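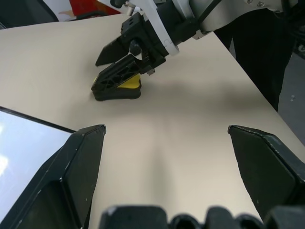
A vista de um dos braços, com o outro já em cima do objeto amarelo e preto.

Passei a semana inteira a ensinar dois braços robóticos a fazer uma coisa que a minha sobrinha faz desde os dois anos: pegar num objeto pequeno e pousá-lo noutro sítio da mesa. E estou cansada como se tivesse andado a carregar móveis!

Para quem chegou agora ao blog: desde o início de fevereiro que estou na Marnuda, no grupo que faz demonstrações por teleoperação. Quer dizer que alguém se senta (ou fica de pé, já lá vamos) com um comando em cada mão, mexe os braços dos robôs à distância e grava tudo, o movimento das juntas, a abertura das garras e o vídeo das câmaras de pulso. Depois essas gravações vão para o treino e, se tudo correr bem, o robô aprende a fazer o mesmo sozinho. Se correr mal, aprende os nossos vícios todos, e eu descobri que tenho imensos.

O primeiro é que hesito. Chego com a garra perto do objeto, paro, corrijo um bocadinho, paro outra vez, avanço. Para mim aquilo é ter cuidado. Para o modelo, segundo a Muireann Keogh (que coordena as gravações e tem uma paciência de santa), é uma pilha de instantes em que a imagem é quase igual e a ação é "não fazer nada". Treina-se com aquilo e fica-se com um robô que chega perto da coisa e congela. Ela mostrou-me um vídeo de um modelo antigo a fazer exatamente isso, parado por cima da mesa, e eu ri-me até perceber que metade das demonstrações eram parecidas com as minhas.

O segundo vício é olhar para onde não devo. Quando estamos ao pé da mesa vemos tudo: os dois braços, o chão, a cara do colega. O modelo só tem as câmaras. Então na quarta-feira o Oisín Fitzgerald obrigou-me a fazer uma tarde inteira a olhar apenas para o ecrã com a imagem do pulso, e foi horrível, gente. Horrível! Os dedos da própria garra ocupam uma parte enorme da imagem, a mesa aparece na diagonal, e o outro braço entra por cima como se viesse do teto. Demorei uma eternidade a acertar com a direita e a esquerda. Mas ao fim de uma hora, mais coisa menos coisa, a cabeça habitua-se, e comecei a usar a sombra do braço na mesa para ter noção da altura. Nunca tinha pensado nisso, e agora é o meu truque preferido. Quando a sombra e o dedo se aproximam, está quase a tocar.

Agora a questão do objeto. Pegar em coisas duras é relativamente simples, a garra fecha, encosta, acabou. Com esta tarefa andei às turras porque aproximar o dedo num ângulo mau faz com que se empurre a coisa pela mesa fora em vez de a agarrar. Na segunda-feira persegui o raio do objeto até à borda, com o Oisín a assobiar a música da pantera cor-de-rosa atrás de mim. O que resultou melhor foi vir de cima, encostar um dedo com calma e só depois rodar o pulso para o outro entrar do lado oposto. Parece óbvio escrito assim. Com comandos na mão e um atrasozinho na imagem, acreditem que não é.

E há a parte dos dois braços. No princípio eu mexia um e esquecia-me do outro, que ficava ali pendurado no meio do caminho, e quando me lembrava dele já estavam os dois a disputar o mesmo espaço. A regra da casa é que o braço que não está a trabalhar espera afastado, garra aberta, sem tapar a vista das câmaras. Eu acrescentei uma regra minha, que é dizer em voz alta qual vai mexer. "Direita. Direita. Esquerda espera." Pareço uma instrutora de condução, mas os choques acabaram quase todos.

Números, que sei que há quem goste (olá, pai): gravei 419 demonstrações desde que cheguei e a Muireann aproveitou 175. Fiquei um bocado em baixo quando vi a folha, confesso. Ela diz que para primeiro mês é normal e que as rejeitadas são quase todas da primeira quinzena, o que bate certo com a minha memória dos acontecimentos. O conjunto completo, com toda a gente do grupo, vai em 1.075 aproveitadas.

Ainda não decidimos se trocamos os comandos pelo sistema de condução manual, em que se agarra mesmo no braço e se leva até ao sítio. Experimentei um bocadinho em Fluvmont, na visita do mês passado, e adorei a sensação, porque se sente o peso e o contacto e não se anda a adivinhar. O problema é que com dois braços ao mesmo tempo precisava de ser um polvo, e as nossas mãos aparecem no vídeo, coisa que o robô depois não vai ter à frente quando estiver sozinho. O Oisín é da equipa dos comandos até à morte. Eu estou indecisa e aceito opiniões nos comentários, sobretudo de quem já tenha feito as duas coisas.

Ah, e sapatos confortáveis! Perguntaram-me no outro post o que é que eu recomendava a quem vai começar nisto e é mesmo isso. Eu gravo de pé, e ao fim de 4 horas a minha lombar tem mais queixas do que qualquer motor daquela sala.

Para a semana começamos com tarefas em que uma garra passa o objeto à outra. Já tentei duas vezes às escondidas, à hora de almoço, e deixei-o cair das duas.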